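**Thread: collecting grasp data without a robot arm**

1/ New result from our group. We trained a bowl-sorting policy on demonstrations made with hand-held grippers, recorded in people's homes. Iraís Xolalpa ran the collection and I did the training.

2/ The final set has 2044 demonstrations from 19 homes. Each task uses whatever the household eats from. White oval bowls and a light blue basin on a checkered cloth:

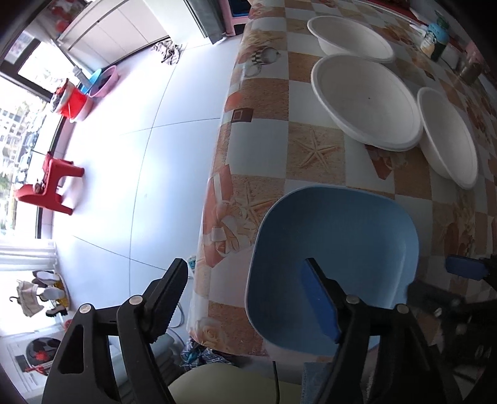 ## How we split the data

3/ We held out 2 homes completely. Nothing from them went into training, including tablecloths. Vaughn Whitlock argued for this in May and he was right. Our earlier split mixed rooms and the scores were too high.

4/ Printed cloths were the hard case. A policy trained on plain tables reached for the printed shapes. Adding nearly 500 demonstrations on patterned cloths fixed most of that.

5/ The other problem was the grasp itself. Pinching a bowl with one pad on the inside and one on the outer wall gave us fewer drops than squeezing it across the full width. We now ask everyone to use the wall pinch. 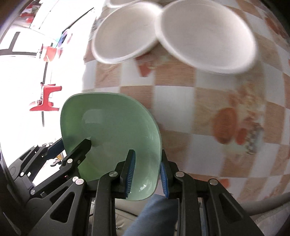
Daranton, 07/09/2018

6/ Update after the group meeting. Brisa Olvera reran the held-out homes with the wrist view only. Success went down a little on the bowls and a lot on the basins. We will report both.

7/ Still open: stacked bowls. The policy often takes two when it should take one. Crescencio Arriaga is relabeling those clips now.

8/ Code is under the name Grirkeck. The data comes later, once the households have signed off on their recordings. Questions about the split can go to me or Vaughn.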